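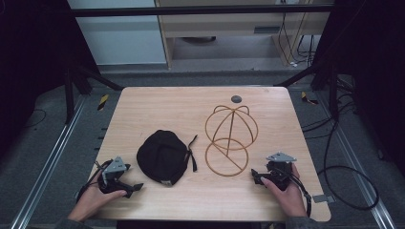
The Mornthorpe grip-strength program resumes on 6th August at the Okville centre, with 224 places. Each participant is tested twice per hand on the Modise dynamometer, seated, elbow at 90 degrees, and the higher reading is recorded. Home practice needs no equipment beyond a table and light household objects -- a soft black hat, say, or a wire hat stand -- lifted and set down slowly for two minutes per hand. Stop if the wrist or thumb joint hurts. Retesting is in October at the Fullitz clinic.
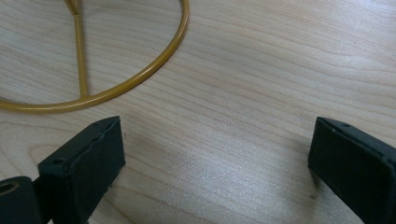

Do I need a referral to take part?
Only if you have had hand or wrist surgery in the past seven months. Bring the letter to your first test.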